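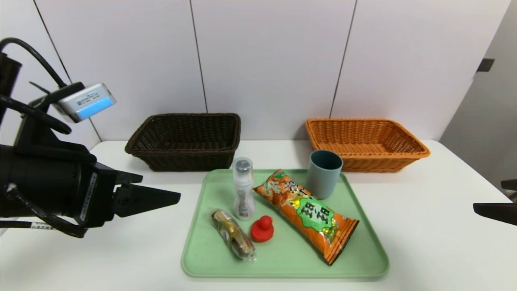
A comment on our first draft said we made the Dornow round sound like free money, and that a convertible note is still debt until it converts. Fair point. Fixed in section 2, mostly.

Project report, Intro to New Venture Finance
April 2024

1. What we looked at
How a very small company gets its first outside money. We picked Dornow (appointment reminders for dental offices) and compared it with Pusow, same market, no investors at all. Sources were the two pitch decks, Dornow's term sheet with some parts blacked out, and emails. Pusow never sent the cost sheet so that part is thin.

2. The money
Dornow raised from two funds, Paiva and Drerkard. Paiva led. Total amount not disclosed, we asked twice. The note has a discount of 5 percent, low compared to what the textbook calls normal. No board seat for either fund. If there is no priced round before the note comes due, the company owes the money back with intrest. We missed this the first time.

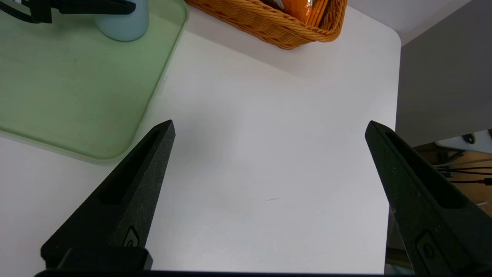
Fig. 2. White tabletop, gripper fingers open.

3. Customers
Dornow had 13 paying offices when it pitched. The deck says 200 by the end of next year. We don't see how. At the current price one office brings in $3,405 a year, and the sales plan is one slide with a arrow on it. Pusow grows slower but keeps everything it makes. No growth target in their deck either, just a list of features.

4. Problems
Started the spreadsheet too late. Churn numbers for Dornow cover one quarter only, so the chart in the appendix is weak. Should have asked Drerkard why they followed instead of leading. Didn't get to it.

5. Still to do
Redo the dilution table with the cap included. Check page numbers in the source list.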